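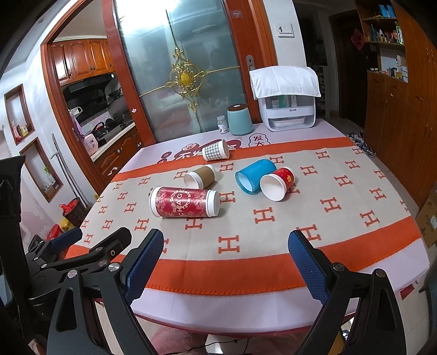
Skoltimness Table Throw and Runner Range
Home > Table > Throws, runners & covers
Page updated 3/30/20

Back in stock in the two main widths. Sorry for the wait, the February delivery was short and most of it went on back orders.

A heavy woven runner that does a proper job. Protects the table, takes the knocks, hides the mark where the hot dish went. Works on its own or over a plain cover. Folds up small enough for a kitchen drawer (just about, in the long size).

Sizes
Short: 120 cm x 40 cm, for side tables and benches
Standard: 150 cm x 60 cm, four to six seater
Long: 200 cm x 60 cm, six to eight seater
Square throw: 130 cm x 130 cm

Measure the table first please. Then take off whatever overhang you want at each end. Most people go for a hand's width. We get a lot of returns from customers who measured the old runner instead of the table and the old one was wrong too.

Material
Cotton and acrylic mix. Soft side up, flat weave underneath. Not waterproof!! Spills will go through if left, so put a wipe-clean cover underneath if there are small children or red wine about. Edges are stitched by machine and then checked by hand before packing.

Colours
Oatmeal, Slate, Moss, Brick. Moss is short size only until the next delivery. Brick is a bit darker than it looks on most phone screens, ask for a swatch if you are matching chairs.

Which one to get
Skoltimness is the thick one. Good on bare wood, stays put, warm to lean your arms on. Komside is thinner and lies flatter, better if you eat at the table every day and don't want glasses standing on anything soft. Brukix is the outdoor one, all acrylic, dries on the line in an afternoon. Ibrahim is the padded underlay, cut to order, goes beneath any of them and stops the slipping.

If you can't decide, get Komside. It suits most homes and it is the easiest to wash.

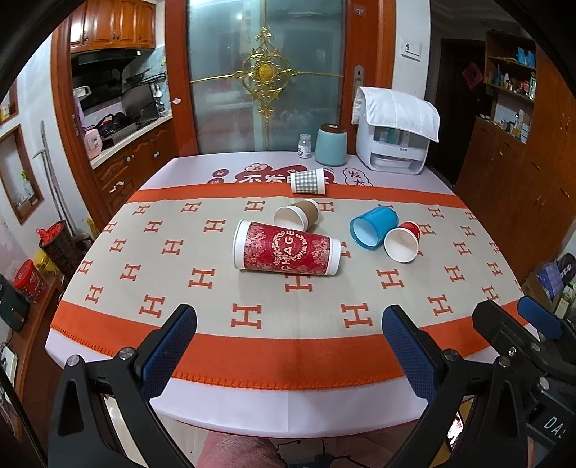 Patterned runner over a printed tablecloth.

Washing
Cool wash, 30 degrees, inside out if you can manage it with a runner (fold it soft side in). Mild liquid, no powder, powder sits in the weave. No softener. No bleach.
Dry flat or over two lines. One line leaves a crease down the middle that takes ages to drop out.
Cool iron on the underneath only.
Do not tumble dry Skoltimness. Komside will take a low tumble but comes out slightly shorter, allow for 3 cm.
Candle wax: let it go hard, lift off with a blunt knife, then brown paper and a warm iron.
Tea and coffee: cold water straight away, blot, don't rub.

Some loose fluff in the first two washes is normal. Wash it on it's own for those.

Laying it
Iron the cover underneath first or every ridge shows through. Centre the runner, then smooth outwards from the middle. On round tables use the square throw turned so the corners hang between the chairs. On glass tops you will want the Ibrahim underlay, otherwise it creeps.

Stock codes
268 Skoltimness, standard
657 Komside, standard
1,193 Brukix, standard
1,268 Ibrahim underlay, cut to order

Other sizes, pick from the drop-down. The code changes in the basket, that's fine.

Delivery
Small parcels go second class unless you choose otherwise. Underlay is cut after you order so allow an extra five working days. Long size is sent rolled on a tube, please unroll it the day it comes, it settles much quicker.
No delivery to PO boxes for tubes.

Returns
28 days, unwashed and in the bag. Cut underlay can't come back unless we cut it wrong. If a seam has gone send us a photo before posting anything, we usually just send another.

Questions we get
Will it fade? A little, in a south window. Turn it end to end now and then.
Can I cut it down? No, it will fray. Ask us for the next size down.
Do you do napkins to match? Not at the moment. Oatmeal napkins are planed for later in the year.
Is Brukix ok left out all winter? We'd bring it in.

Swatches are free, up to four per household. Put the colours you want in the notes box when you order.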